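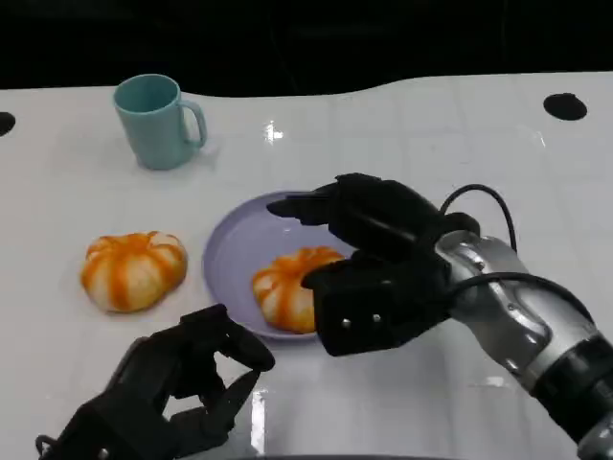

Getting tea and coffee stains out of mugs (and what you can leave on the shelf)

Every spring the same tips go round. Denture tablets, toothpaste, lemon and salt, a banana skin, a slice of white bread. I drink too much tea to be romantic about it, so I have tried most of these on my own mugs and I am not impressed by many. What follows is the method I use now, with the reasons I distrust the rest. You need bicarbonate of soda, a cloth, hot water and, for bad cases, a plain oxygen bleach powder of the kind sold for laundry.

What the brown stuff is

Tea and coffee both contain tannins, which cling to the glaze and darken as they build up. Hard water makes it worse. In Hiltville, where I live, the water is hard enough to leave a skin on a cup of black tea, and that skin ends up on the side of the mug as you drink. People with soft water often wonder what the fuss is about, and good for them.

The stain isn't dirty in the sense of being dangerous. If you like your mug brown, and I know people who insist the tea tastes better for it (I can't taste any difference), wash it as normal and stop reading.

Before you start

Look at what the mug is made of. Ordinary glazed stoneware and porcelain will stand everything on this page. Go carefully with gold or silver rims, hand-painted patterns, unglazed insides and anything old you would be sorry to lose. For those, stick to the paste in step 1, try it on a small patch first and leave the powder alone.

Run a fingernail round the inside. If it catches on fine cracks, the tea has probably got under the glaze, and you will lighten it at best. I would ignore anyone who promises more.

Step 1. Bicarbonate paste

Rinse the mug and tip the water out, leaving it damp. Put in a heaped teaspoon of bicarb and work it into a paste with a wet cloth. Rub in small circles, starting just below the rim where the line is usually darkest. Keep at it for 2 minutes. It feels like longer.

Rinse and look. For a mug that has had a few weeks of ordinary use, that should be the end of it. Bicarb is a mild abrasive and that is most of what it is doing, whatever you have read about it "drawing out" stains. The same goes for toothpaste, only toothpaste costs more, varies a lot in how gritty it is, and leaves you with mint tea.

Step 2. A soak, if you still need it

Put half a teaspoon of oxygen bleach powder in the mug and fill it with hot water to just over the stain. Hot from the tap is usually warm enough, though water from a kettle that has stood for a few minutes works faster. Leave room at the top, as it fizzes. Do this in the sink with the window open, wear gloves, and keep children and cats off the worktop.

Leave it alone for 41 minutes. That is an oddly exact figure and I don't claim any science for it. Jonatan Solheim and I did a row of mugs one afternoon in March, lifting them out at different times, and that was when the worst one stopped getting any lighter. Half an hour will do for most. Leaving it overnight got us nothing extra, since the fizz had long gone by then.

Tip it away, wash the mug properly with washing-up liquid and rinse it twice.

Check the packet before you buy. You want plain sodium percarbonate, without perfume, optical brightener or detergent. Plenty of laundry powders have all of those and I wouldn't put them in something I drink from. I was sent a tub of a cleaner called Clernus, sold specially for mugs and flasks. It worked. The ingredients list was sodium percarbonate and a bit of washing soda, and the tub was a quarter of the size of the laundry one for much the same money. Make of that what you like.
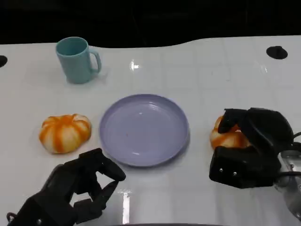

Can I just use vinegar?

Vinegar is good at limescale and poor at tannin. If your mug has a chalky ring as well as a brown one, swill it with white vinegar first, rinse well, then go on to step 1. Don't put vinegar and bicarb in together. You get a lively froth which is mostly the two of them cancelling each other out, and you are left with slightly salty water. Never let vinegar anywhere near chlorine bleach, as the mixture gives off a poisonous gas.

Step 3. The rim and the handle

People scrub the inside and forget the join where the handle meets the body, which collects brown drips. An old toothbrush and what is left of the paste will see to it. Do the foot ring while you are there. It is often unglazed, so it may stay a shade darker than the rest.

Plates and saucers

Mostly the same advice, with one addition. Grey marks on a plate are usually metal rubbed off cutlery, and soaking does nothing at all for them. Use the bicarb paste, or a cream cleaner made for hobs if the marks are stubborn, and press lightly. Ebbe Grønli wrote to me to say that his "scratched" dinner plates came up like new after this, and I believe him, having nearly thrown out a set of my own.

A wide plate is awkward to soak. Lay it in the washing-up bowl, dissolve the powder in a jug first, then pour it over until the marks are covered.

The tips I would skip

Denture tablets do work, after a fashion. They contain a similar bleach to the powder in step 2, in a small dose and with added mint. If you have some in the house, fine. I needed 4 for one large mug, and at that rate it is a silly way to spend money.

Lemon and salt smells nice. The salt scrubs and the lemon takes off a little scale, so it isn't useless, but it was slower than bicarb every time I tried it.

Banana skin did nothing. Neither did the bread.

Melamine sponges are quick and I can see the appeal. They are also a very fine sandpaper, and if you use one every week I would expect the glaze to go dull. A dull glaze holds stains better than a shiny one.
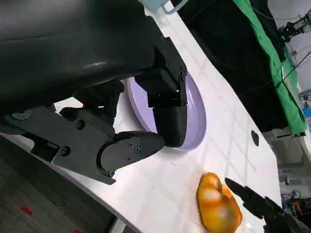
Wire wool has the same fault, and more of it. It can also leave grey streaks of its own, which you will then be rubbing off with bicarb anyway.

As for the dishwasher, it depends on the machine and the tablet. Hawi Mersha runs hers on the hottest wash and never has a stain. Mine leaves a brown ring whatever I do, and I have given up blaming the salt setting.

Keeping them cleaner for longer

Rinse the mug when you finish the tea. I wish there were something cleverer to offer. A stain that is still wet comes off under the tap, and one that has sat on a desk until the next morning needs rubbing. Milk in the tea seems to slow things down a little, though I haven't tested that properly and wouldn't change how you drink it for the sake of the mug.

Filter jugs help with the skin on top if your water is hard. Whether they help enough to pay for the cartridges is another matter. I went without mine for 17 days as a test and the mugs were noticeably browner, but I was also drinking more tea that fortnight, so I wouldn't hang much on it.

For flasks and teapots, use step 2 with the lid off. Never screw the lid on while the powder is working, as the gas has to go somewhere. Leave the spout of the teapot until last and push a bottle brush through it from both ends.

Contact: Sixten Halvorsen, Hiltville | Copyright, all rights reserved | Back to top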